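How Do You Teach a Robot to Use a Toaster Oven?

By Fernanda Figueiredo, for the Garside Young Makers pages
June 2022

Have you ever carried something out of the kitchen while a grown-up called, "Both hands, please!" from the other room? Then you already know a little about the problem the students in the Lakgate Robot Club have been working on since May.

The club has nine members, and they wanted a project with a kitchen in it (Gorazd Kos, who is twelve, wanted one with a lot of snacks in it, and they met somewhere in the middle). They settled on a foil tray of food, a plate and a toaster oven, plus two robot arms to do the handling.

It sounds easy, doesn't it? But think about what your own hands do when you pick up a foil tray. Foil is thin and bendy. Squeeze too hard and the side crumples, and then your lunch is on the floor. Squeeze too gently and the tray slips. Your fingers feel all of this and fix it before you've even noticed!

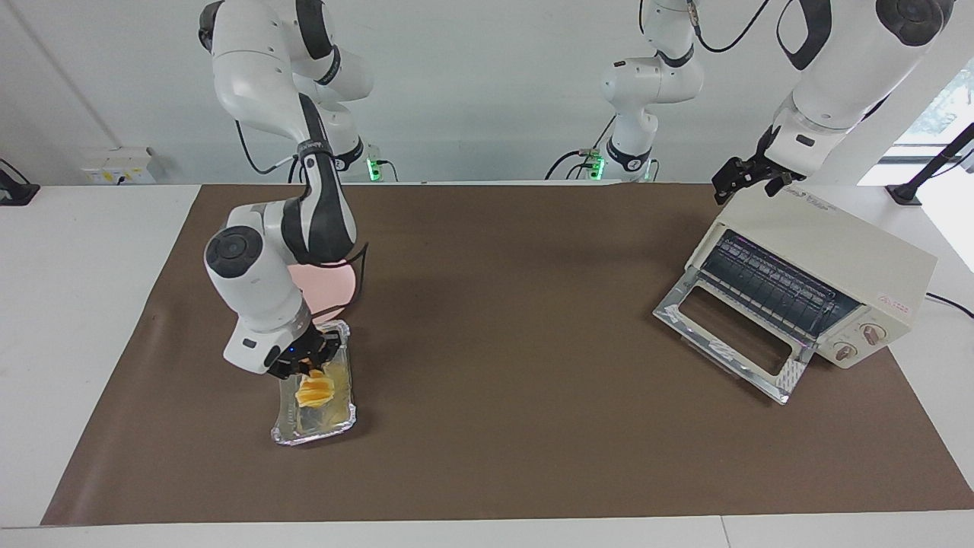

A robot arm has joints, a bit like your shoulder, elbow and wrist, and inside each joint there is a motor. To move the hand to one spot, every motor has to turn by just the right amount. The robot's hand is called a gripper, and the grippers in this project have fingers that open and close, which makes them good at pinching the edge of something.

So how does the robot know what to do? Siham Abdel Rahman, who teaches the club, likes to begin with people. She had everybody write down the steps for moving a tray from an oven to a plate, as if for a visitor from space. Most lists had 6 steps. Then the students acted them out, doing only what was written, and oh my, the trouble they had! One list forgot to say "let go." Another never said which way up the tray should stay.

After that, the new lists were much longer, with little steps tucked inside the big ones. Move above the tray. Open the fingers. Come down slowly. Close the fingers. Lift, and keep it level.
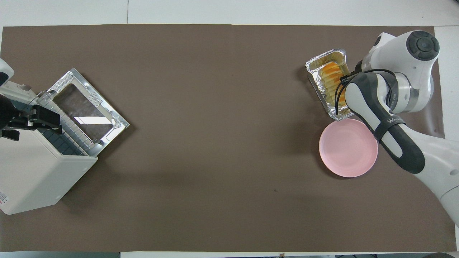

One gripper holds the foil tray above the pink plate. The oven, with its door open, is on the other side of the mat.

Having two arms brings a puzzle of its own, because they share one table and mustn't bump into each other. Seraina Auer drew a map with a red area for one arm and a blue area for the other, and a purple stripe down the middle where they have to take turns.

You can try the space visitor game at home. Choose a small job, such as putting a spoon in a cup, and write down every step. Then hand your list to somebody in your family and ask them to do exactly what it says, even the silly parts.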